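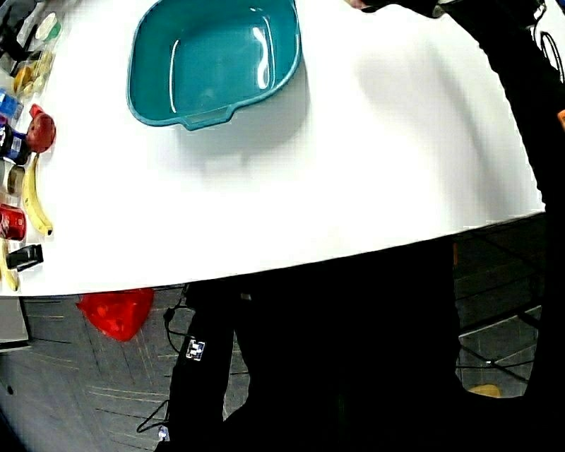
A reader asked us last month if a robot could learn to do dishes by watching her dad. Sort of. It needs a lot of examples, and they have to be recorded in a way the robot can use.

The Surari kit is one way to make those examples. It's sold by a company called Prindov, and it costs $748. Schools and clubs can also borrow one from the Girkholm library for two weeks.
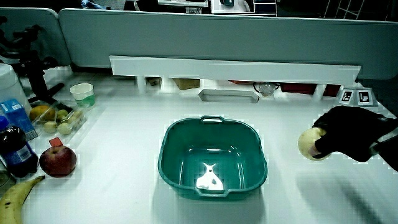 By the Skyrme Kids Tech Desk

How does a robot learn a chore?

Think about picking up a piece of fruit. You look at it, reach out, close your fingers and lift. You don't have to plan each part. A robot does, unless it has examples to copy.

With the kit, a person does the job using a gripper held in the hand. A gripper is a tool that pinches things, like a finger and thumb. Cameras record where it goes. Later, a computer studies the recordings and looks for patterns.

One try is not enough. The sample set that comes with the kit has 592 recordings — and that's for simple jobs, like moving food in and out of a plastic basin.
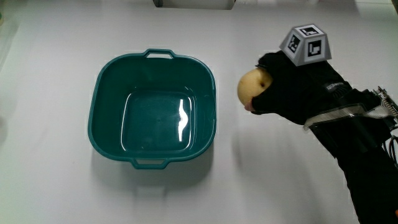 Gripper with what looks like a potato, next to a basin of water.

What are the black-and-white squares?

They are called markers. Each one has a blocky pattern that a computer can find easily in a picture. The block on top of the gripper has markers on its sloping sides, so the computer can work out which way the gripper is pointing.

Is it easy to use?

The box has 36 parts, and an adult should help put them together. The instructions are clear, but the print is small. Children under ten may find the gripper heavy after a few minutes.

The kit does not come with a robot. You would need to buy or borrow one to try out what the computer has learned.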